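A feira de trocas da Urkis volta em março, agora com mesa própria

A loja de usados Urkis confirmou na quinta-feira que a feira de trocas do bairro regressa em março, depois de um interregno que a organização descreve como «pausa técnica» e os vizinhos descrevem com outras palavras. A edição anterior acabou mais cedo por falta de mesas. Gente havia, tralha também, mas um serviço de jantar inteiro passou a tarde no chão, à altura dos cães.

Este ano as regras cabem numa folha, o que já é progresso. Cada participante leva a sua própria mesa, de preferência dobrável, e pode expor o que quiser desde que não seja comida, animal ou colchão. A proibição dos colchões é nova. A Urkis recusou-se a comentar.

As inscrições fecharam com 138 nomes, número que obrigou a estender a feira à rua de trás, onde fica a oficina de estofos Vandier. A Vandier aceitou ceder o passeio em troca de um lugar à sombra e da garantia, por escrito, de que ninguém se senta nos sofás em exposição. Na última edição houve quem lá dormisse a sesta. Um dos sofás foi vendido assim mesmo, com desconto.

O sistema de trocas continua a funcionar por fichas. Um objeto pequeno vale 2, um médio vale 3 e um grande vale 5, cabendo à organização decidir o que é médio – tarefa que no passado provocou uma discussão de meia tarde à volta de um candeeiro. As fichas não se convertem em dinheiro, não transitam de edição e, segundo o regulamento, «não servem de argumento». As que sobraram da última vez podem ser entregues à entrada, onde serão recebidas com simpatia e sem qualquer efeito.

A Rumis, que aluga toldos e estruturas, garante a cobertura em caso de chuva. Em caso de vento, a empresa prefere não garantir nada e recomenda aos participantes que levem coisas pesadas. Já o café Myklebust, na esquina, vai abrir às oito e servir na esplanada até acabar o bolo, horário que os clientes habituais consideram otimista.

Resta a questão do estacionamento, que a junta promete resolver com sinalização provisória. Os sinais da edição anterior ainda estão no sítio, por sinal, e há moradores que continuam a respeitá-los por via das dúvidas. Quem vier de carro deve descarregar antes das nove e levar o veículo para o parque do mercado, que fica a uma distância razoável para quem vem de mãos a abanar e a uma distância bastante maior para quem volta com um armário.

A montagem começa às sete e meia e os lugares são atribuídos por ordem de chegada. A organização pede que as mesas fiquem encostadas ao muro, com um corredor livre ao meio, e que ninguém reserve espaço com cadeiras, vasos ou familiares idosos. As trocas abrem às dez. O que ficar por levantar ao fim do dia passa a pertencer à Urkis, que se diz desde já resignada.

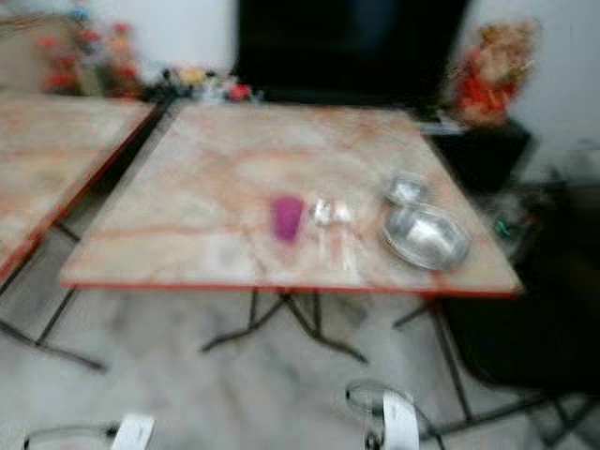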